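4.2 Level layout and route choice

Each arena in the test build was assembled from the same kit of modular pieces, so that differences in player movement could be traced to layout alone. The kit was authored in the Hedley editor and exported at a fixed grid size. Plolta, the smallest arena, has 3 entrances and one raised platform; Dai adds a second platform and a covered bridge between them.

We logged 3681 matches over 45 days. Matches in which a player left during the first round were dropped before analysis, as were those played on builds older than the May patch. Player positions were sampled every 500 ms and binned by grid cell. Heat maps were then compared across arenas using the overlap score defined in Section 3.

Players on Dai crossed the bridge less often than the designers had planned for. Most fights took place under it – near the shorter path to the flag – and the upper platform was used mainly by ranged classes. Widening the bridge by one cell raised its use in both team sizes, but had little effect on match length.
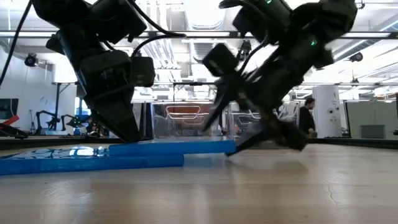
Tovatel, 2021-09-06

Figure 4. Two flat blue slabs on a wooden tabletop, the upper one resting partly on the lower.

Path data for Plolta were coded by Xinyi Yin. Cells with no recorded visits were left out of the overlap score.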